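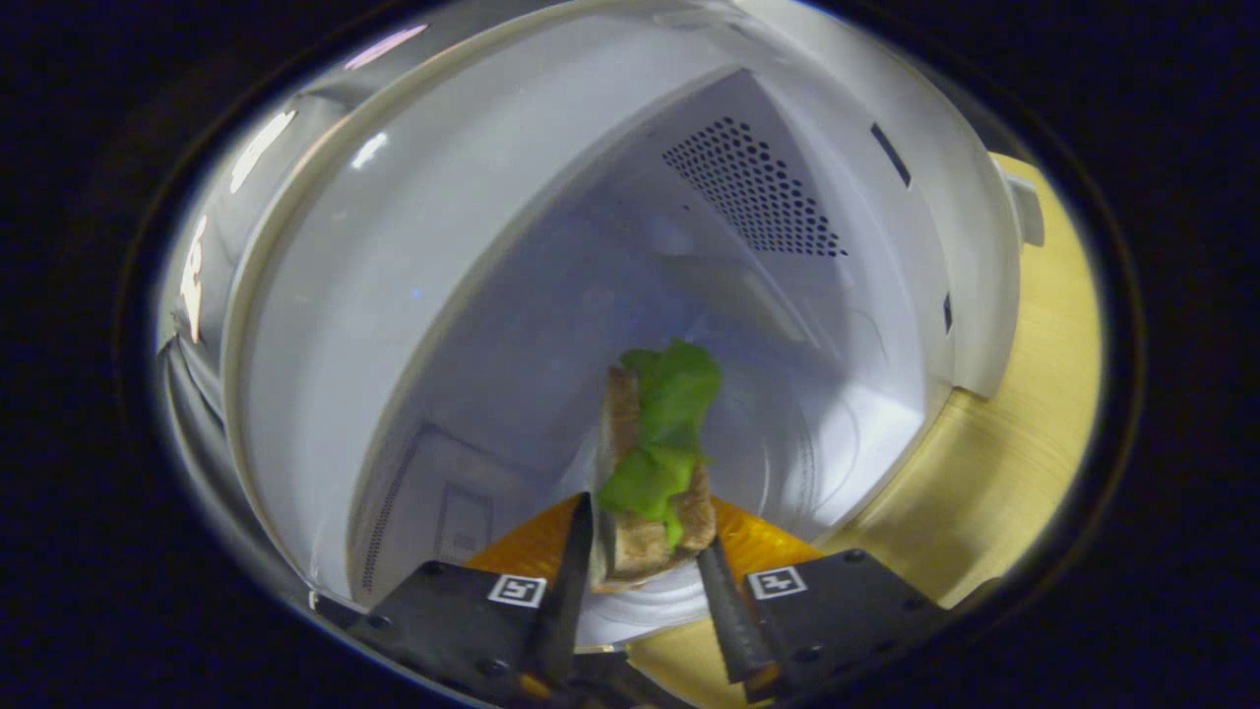 **1/** Notes on chain solder, from the bench at Guvwood. We moved the sterling curb chain from paste to wire-core last April and I've been asked for settings a few times. Posting them in one place.

**2/** Paste was fine on links over 2 mm. Under that it crept into the neighboring link and froze the joint. Reject rate on the fine curb was high enough that hand repair took longer than making the chain.

**3/** Wire-core has the solder down the middle of the drawn wire, so each cut end carries its own. The machine closes the link, the furnace does the rest. Gap tolerance is tight. If you can see light through the seam, it will not fill.

**4/** Cutter wear is the first thing to check. A dull blade smears silver over the core and the solder can't get out. We swap ours every 90 hours. The manual says longer. I don't agree with the manual.

**5/** Degrease before the furnace. Drawing oil left on the links burns to a gray film and you'll chase it all through polishing. Ultrasonic, rinse, dry, then talc. Shake off the excess talc or it cakes in the corners.

**6/** Belt speed matters more than people think. Too slow and the grain grows, and the chain goes soft and kinks at the clasp end. Our Rinaldi belt furnace likes a short hot zone. The older Trollov needs a slower run and still leaves a cold side on the left.

**7/** Pull test: one sample from each spool, 46 links long, loaded until something gives. You want the wire to stretch before the seam opens. A clean break at the seam is a fail at any load – log it and hold the spool.

**8/** Batch 1769 was the first full spool to pass with no hand repair. 600 feet of fine curb, now going into the Walla necklace line in the 16 and 18 inch lengths.

**9/** Still open: rope chain. The double links trap talc and I don't have a rinse that clears it. Trying warm water with a longer soak next. Will add to this thread when there are pull numbers.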